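3. Data collection

3.1 Task and setup

The learning system described in Section 2 is trained only on recorded examples, so most of the project time between February and April went into recording them. Each example is one complete attempt at the Fledero task: the arm picks up a small object and releases it inside an open container. Joint positions and gripper opening are logged together with video from two viewpoints, and all streams share one clock.

The arm is operated by leading a second, unpowered arm of the same geometry by hand. Edgardo Aquino did most of the operating, and Ekrem Güneş handled the logging and labelling. We swapped roles in the last part of the work to check whether the recorded motions depended too much on one person's habits.

For the first batch the container was a plain box with closed walls. For the second batch, called Tudeck in our files, it was replaced by a printed container with open lattice walls and a narrower top. The lattice lets the background show through, and the smaller opening leaves less room for error at release. The container was moved to a new position before every attempt, and the gripper always started open.

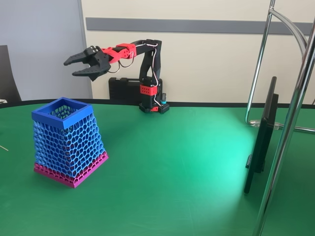 Why not record every example with the container in the same place?
A policy trained that way can reach a low training error by repeating one motion and ignoring the camera input, and it then fails as soon as the container is moved.

3.2 Procedure

A session consisted of 7 blocks. At the start of each block the arm was sent to its rest pose and the joint offsets were compared with the stored calibration file. If any joint differed by more than the tolerance in Table 2, the arm was recalibrated and the previous block was reviewed before it was kept.

Attempts were labelled right after recording as success, failure or discard. A failure is a complete attempt in which the object ended up outside the container. A discard is an attempt with a logging fault, a dropped video stream or an operator error unrelated to the task. Failures were stored but left out of training. Discards were deleted at the end of each session.

3.3 Resulting dataset

The final dataset holds 986 successful examples collected over six sessions. Examples from the last session were set aside for validation and were not used to choose any training settings.

Two problems were found during review. First, the operator often paused above the container before opening the gripper. The pauses vary in length and the model learned to hesitate at the same point, sometimes without ever releasing. We trimmed still segments with the Drenetti script, which removes consecutive samples when no joint moves past a set threshold. Second, container positions near the limit of the arm's reach were under-represented. The operator had tended to avoid them, as the wrist is harder to control there. Extra attempts were recorded for this region, but coverage is still uneven and this should be kept in mind when reading the results in Section 4.

The labels were checked by replaying a random subset of the video with the original label hidden. Disagreements were mostly cases where the object caught on the rim before dropping in. These were relabelled as success if the object was inside when the recording stopped.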